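About Canetti

Canetti repairs and rebuilds sewing machines. We work on home machines, quilting machines and the small industrial machines used by tailors, upholsterers and sail shops. We also sell rebuilt machines and teach people how to look after the ones they own.

The shop opened as a one-room counter behind a dry cleaner on Hunard Street. Most of the early work was on straight-stitch machines that had sat in basements and closets for years. The oil had gone to varnish and the handwheels would not turn. A lot of other shops told people to throw those machines out. We cleaned them, and word got around among quilters first and tailors second.

We moved to the present building, the former Demetti shoe warehouse, when the counter got too small to hold both the customers and the machines waiting for pickup. The front third is the store and drop-off desk. The rest is the workshop, with a classroom upstairs. The freight elevator works and you are welcome to use it if you are bringing in a machine in a cabinet.

What we repair

We take in any home machine, mechanical or computerized, whatever the brand and wherever you bought it. We take in most industrial machines with a flat or cylinder bed. We do not work on embroidery machines with more than one needle, and we no longer repair knitting machines. Tilahun, the yarn store two doors down, keeps a list of people who do.

A standard service covers cleaning, oiling, timing, tension and a stitch test on three weights of fabric. Your stitch samples come back with the machine, pinned to the work ticket. If we find something that will cost more than the quoted price, we call before going further. Turnaround is usually two weeks. In November and December it can be closer to four, and February is the quietest month if you are not in a hurry.

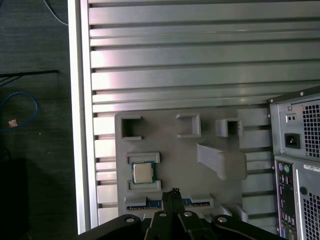 Parts are the hard side of this business. Some makers stop supplying them after ten years, and for older machines there may be no supply at all. We keep 291 donor machines on the shelves and strip them as needed — bobbin cases, feed dogs, belts, cams, presser bars. Small pieces are easy to lose and easy to mix up, so we sort our bins so that each thing has its own place. Every part that comes off a donor is tagged with the model it came from before it goes into stock.

Classes

The classroom seats eight. Machine Care is a single evening, 6:30 to 9, and costs $40. You bring your own machine and go home having cleaned and oiled it. We also run a beginner sewing course over five weeks and a hemming class for people who want to shorten their own pants and nothing else. Machines can be borrowed for both.

Rebuilt machines

There are usually some 40 rebuilt machines for sale in the front of the store. Each one has been taken down, cleaned, reassembled and run in. They come with a one-year warranty on parts and labor, and you can try any of them on your own fabric before you decide. Trade-ins are fine — bring the foot pedal and power cord if you still have them.

Visiting

The drop-off desk opens at 9 in the morning and closes at 5:30, with later hours on class evenings. No appointment is needed for home machines. Please call ahead for industrial heads and tables so we can have the dock clear. Parking is behind the building, entrance from the alley.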